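Halvorsen Household Tasks Project: progress report to the Veltamora fund

August
By the project office, Jesholm 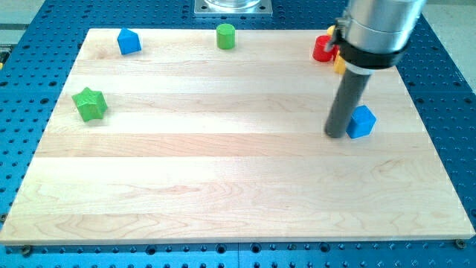

The arm with its rod tool at the board, with the coloured shapes used in the tidying work.

We asked for money to find out whether a robot arm could take over simple clearing-up jobs in a home or a small shop. At the halfway point the answer is no for most of them, and a limited yes for one.

The limited yes is pushing. With a plain rod fitted, the arm can move light items across a flat surface and gather them in one area. We set a target of 1000 logged pushes for this period and met it. Blocks with flat sides behave well. Cylinders tip if they are pushed too high, and the star shape tends to turn on its points and end up facing another way. Items standing close together remain the main difficulty, as the arm often moves both when it was asked to move one.

Wiping a counter was tried for 2 weeks and stopped. The arm could follow the path but pressed too hard near the edges. We would like to return to it once the force sensor has been replaced. Folding cloths has not been started.

The shop-floor trial at Cisadton, straightening goods on a shelf, is running late. The shop has agreed to five evening sessions after closing, starting at 18:00. No extra money is needed for this, but the final report will slip by a month.

Spending is within budget. The largest item was repair of the wrist cable. Next period we will work on crowded layouts and begin sorting by colour.

Comments (3)

Ops desk: Can we have the push results split by shape before the next payment? The summary is a bit thin on that.

Project office: Yes, the table will go in with the next claim.

Cisadton shop: 18:00 is fine for us, but the shelves by the door need to be left as they are.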